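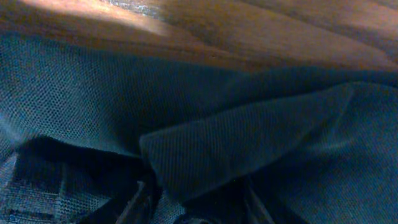

Wrist camera view: mesh fabric on a glossy wood surface, with the fingertips at the bottom.

How I label cloth grasps from the wrist camera

I've been training a small model to say, from one wrist frame, whether the gripper has hold of a single layer of cloth or a whole wad of it. The method is simple and you can copy it in a weekend. The labeling is where people get stuck (I sure did!), so most of this page is about that.

You'll need a gripper with a small camera near the fingers, some fabric, and a way to save one frame per grasp. Our logger is called Kekard, but any script that writes a picture and a grasp number will do fine.

1. Collect the grasps

Drop the cloth any old way, close the fingers, save the frame, then lift. Don't smooth things out between tries. I did that in my first batch back in February and ended up with a model that only understood tidy cloth. Write down what you find after the lift in a separate file and don't look at it while labeling.

2. Mark the folds first

Start with the big shapes. In the frame up top I'd trace the pointed flap on the right, then the long dark crease running in from the left to meet its tip. Those two lines tell you a lot about where the cloth doubles over. Leave the wood grain alone - it makes nice strong stripes, and an edge detector will happily grab them if you let it.

3. Mark the pinch

Now go to the fingers. Follow the folds down and see whether they pull together toward the gap. They do in mine, so it gets "bunched". I use "single", "bunched" and "can't tell", and please be generous with that last one. The shadow under the flap is so deep that I wouldn't want to guess how many layers are in there.

4. Watch the weave

Mesh is great for this because the holes work like a free ruler. Where the dots are fine and even, I tag the patch "flat". Where the pattern turns coarse and boxy, like the lower left corner, I tag it "unsure", as it could be another layer or the same one at a steep angle or stretched. Domnica Cârstea wanted to call all of those "second layer", and we went back and forth on it for 2 days before she gave in.

5. Train and check

Crop close to the fingers, but keep enough cloth to see the folds coming in. Sebastian Bogdan ran the comparison for us: tight crops got 73 percent of the held-out grasps right, and wider crops that kept the folds got 6 points more. Glare still trips it up. Turn the brightness up and down at random during training, and hold out at least one whole fabric for testing, or your score will look a lot better than it should.

Next I'm trying the same labels on towels, and I'll add the settings here once they stop changing every night.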